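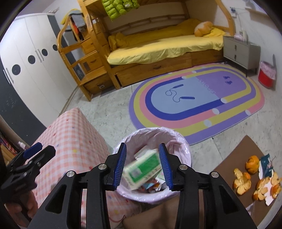

Selina Hofstetter reckons emptying the bedroom bin is the job everyone forgets until the wrappers are up to the rim, and I'm with her! So I'm looking for 20 people to join the Drillow tidying study this November. You'd do ordinary bedroom jobs for us: gather up packets and cartons, sort what can be recycled, put a fresh bag in the bin, clear away the snack bits (mandarin peel included). Each session has 10 short tasks and you can stop for tea whenever you like. No experience needed, messy people very welcome – I'm one myself. We pay 200 francs once you've finished. Write to me at the Plestach office by 25 November 2022 and say which mornings suit you.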